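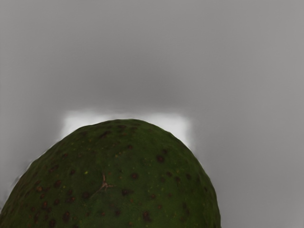 An avocado. Computer-generated illustration: Gikement

The Stenard Department of Justice has opened a review of private mediation panels that settle tenancy and small business disputes outside the courts. It will examine whether settlements reached before the panels are consistent with the territory's civil procedure rules, and whether the courts should continue to register them without a hearing.

Attorney-General Madhu Joshi signed the terms of reference on Saturday. The review will be chaired by retired magistrate Kuldeep Mathur, with contract law academic Anju Vashisht as deputy chair. A final report is due in January.

Under the present rules, a settlement signed by both parties and certified by an accredited panel may be lodged with the civil registry. Once registered, it has the same effect as a consent order and can be enforced in the same way. A registry officer checks the signatures and the certificate but does not consider the terms.

According to the department, 1634 settlements were registered in this way in the last reporting year. Registered agreements now make up a larger share of the civil list than defended small claims.

The terms of reference direct the review to consider three matters: the standard of consent required before a settlement is certified, the disclosure of fees and commercial ties by panel members, and the limits on what a panel may settle. The third includes clauses by which a party gives up a right of appeal — a practice the rules neither permit nor prohibit.

Six panels are accredited in Stenard. The largest, Plusness, handles residential tenancy matters and is paid partly through annual subscriptions from property managers. Its registrar, Benedek Gál, said the panel would cooperate and would hand over its case records with names removed.

"Our certificates state who paid the fee and who was in the room," Gál said. "If the review wants more than that on the form, it can be added."

The Su District Tenants' Association has asked for registration to be suspended until the report is delivered. Its legal officer, Ravindra Kushwaha, said some tenants had signed settlements without being told that the document could be enforced as an order.

"The form refers to registration in one line on the last page," Kushwaha said. "It does not say what registration does."

Joshi declined to suspend the scheme. In a written statement, she said parties who wished to challenge a registered settlement could already apply to have it set aside within 28 days, and that the filing fee of $200 could be waived for hardship. The department did not say how many such applications had been made.

The review has no power to reopen individual settlements. It may require panels to produce documents, and it will hold four public hearings, the first of them in the Su District courthouse. Hearings begin at 10 am, and people wishing to speak must register with the review secretariat beforehand.

Written submissions can be lodged by post or at any civil registry counter. They will be published unless the author asks for confidentiality.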